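Posted 25th June by the Holwood workroom
Last updated: 25th June

Progress report to the Ekora fund: soft furnishings and small goods

Hello again! It's been a busy stretch since the February report, so I'll start with the money and get on to the nice bits. Of the 2000 pounds you gave us we've spent 1016, nearly all of it on fabric and thread (the Bozsik order was the big one, and it came in a bit under the quote, hooray). Another 273 went on getting the old machine serviced.

The beige woven is the cloth I'm most pleased with. I was worried it would fray the moment we cut it, but it presses well and takes a long seam without puckering, provided you go slowly and don't tug. We've been joining panels for the seat covers, and I've asked everyone to keep their seams straight even where they run on the slant, as a wobble shows up terribly on a plain weave.
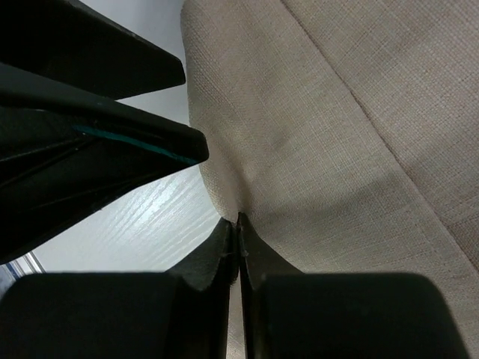
Beige woven fabric with a seam between two panels, and dark items beside it with a thin teal stripe on one.

Small goods are slower. We'd hoped to have a pouch pattern settled by now, but the flap is still giving us grief and I've sent the drawing back to Guvley for another look. I do like a bit of colour along an edge, so that idea is staying in whatever happens to the rest!

Next up: finish the seat covers, then cushions if the cloth holds out. I'd like to put 200 aside for zips and piping, if you're happy with that. Could you let me know before we reorder? The delivery charge is the same for a big parcel as a small one, and I'd much prefer to pay it once.

Contact: the Holwood workroom office | Copyright Holwood workroom | Back to top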